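How I Clean and Seal My Marble Counters

We moved into our place on Zunislow Lane with marble counters already in, and I was scared of them for the first year! I wiped them with vinegar once (yikes) and got a dull spot by the sink that I still look at every morning. So I learned how to take care of them, and now it's just part of my spring chores every May.

You'll need dish soap, warm water, two soft cloths, a stone sealer made for marble and a free afternoon.

First, clear everything off and do the water test. Drip a spoonful of water on the stone and wait 5 minutes. If it leaves a dark spot, the sealer has worn off.
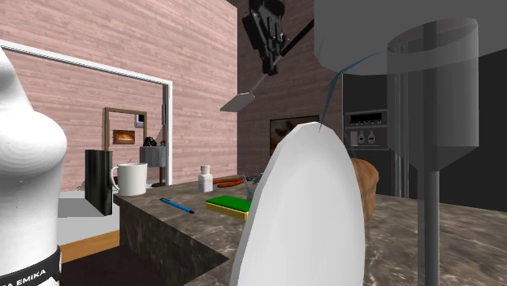

Marble counter with pink brick-textured walls behind it.

Next, wash the whole counter with a few drops of soap in warm water, rinse, and dry it really well. Then leave it overnight, even if you're itchy to get going. I rushed it one year and got cloudy patches that took me forever to buff out.

Now wipe on the sealer in small sections. Let it soak in for as long as the bottle says, then buff off every bit that's left. Don't let it dry on top! I do a second coat by the stove, where the oil splatters.
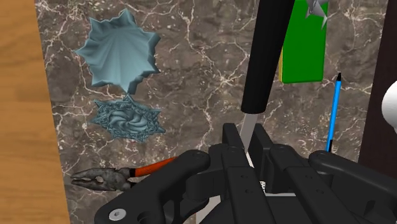
Stains are the other thing everybody asks me about. For oil, I mix baking soda and water into a thick paste, spread it over the spot, cover it with plastic wrap and leave it for a day. Do look closely before you start, though. On brown-gray marble with cream and pinkish-white veins running every which way, a small stain can hide really well, so I run my hand over it and check from the side with a flashlight. Wipe the paste off, rinse, and do it again if you still see a shadow.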